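Notebook, toy bench, December

Coffee first, then the alphabet blocks. I have been putting this off since the Moulin job, which was supposed to be our last go at blocks and was followed, naturally, by more blocks.

The set is for the Trallari reading corner. They want blocks a child can spell with, and they want to know whether ours are any good for that before they order more. Marijke Verstraete wrote "should be quick" on the request. I have kept the request.

Tipped them out on the brown table by the white wall and left them as they fell. My idea was to look at the set the way a kid gets it, in a heap, with the letters going every which way, before anybody straightens it into rows and makes it look like the catalog.

First problem, and it's an old one: what is printed on top has no relation to what is printed on the side. You go looking for an O and find it lying down on the front of a block whose top is busy being a J, or a J until you walk to the other side of the table. A numeral on one face, a letter on the next, an animal on the next. I understand the thinking, you get more for your wood. But a child building a word has to turn each block over several times to find out what she owns, and by then she has forgotten the word. I lost mine and it was HEN.

The painted faces are easy. White letter on solid color, reads from the doorway. The outlined ones on bare wood are handsome up close and pretty hopeless at arm's length, worse under the ceiling light when the table throws its shine back at you. There is one animal I've taken for a bison on some mornings and a bull on others. Asked down the hall and got a vote for cow. 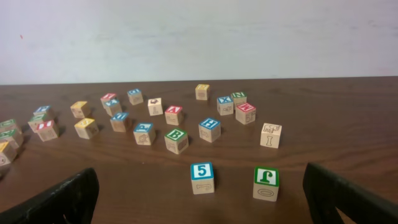

Jolien Van der Linden: I disagree about the mixed faces. Turning them over is the game. My two never spelled a thing with theirs until they were nearly in school, they sorted by color and then knocked it all down, and they learned the letters on the way past. If you make a set with only letters you've made flash cards that hurt to step on. I do agree about the outlines, they need to be heavier. And it's a bison.

Noted, and written in here so she can find it later. She may be right about the game. She is on her own with the bison.

Went back after lunch and tried it her way, sorting by color. Reds together, greens together, blues together, and then the plain-topped ones, which want to be a color too and get left over at the end like the last people at a bus stop. Color sorting works until you turn one block and it changes teams. Jolien will say that is also the game.

Then spelling, timed on the wall clock. Gave myself 30 minutes to make as many short words as I could without two of the same block in a row. Got to 20 and was fairly pleased until I saw I had counted TEN twice. Vowels are the pinch, as usual. With an E you can go all day; when it's used up you are left making noises.

Looked up what we wrote for the Wavania set, the one with 79 blocks in the drawstring bag. Same complaint about thin outlines, my handwriting, underlined. So that's more than 30 pages of notebook between me and the last time I said this, and the outlines are exactly as thin. I have underlined it again – harder. 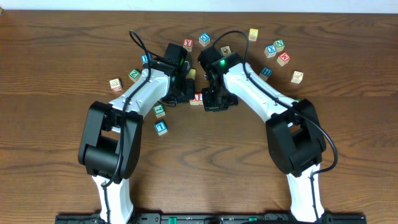

Spreading them wider helps more than I'd have guessed. In a heap the eye goes to whatever is brightest and stays there. With some table between them the plain wood gets a chance, and even the pictures start to look like something a person might name out loud. The grain of the table does compete a bit, all those wavy lines. A flat-colored mat would do, gray or cream. Jastance had offcuts of felt last time I asked and were tired of storing them.

What I'm going to tell Trallari:

Keep the mixed faces (Jolien wins).
Heavier line on every outlined letter.
Extra E, extra A, if the box allows.
A mat.
A new drawing for the large hoofed animal.

Still to do: sand test on the corners, and find the lid. The lid was on the windowsill this morning and I would like whoever moved it to know that I'm not angry, I just want to put the blocks away.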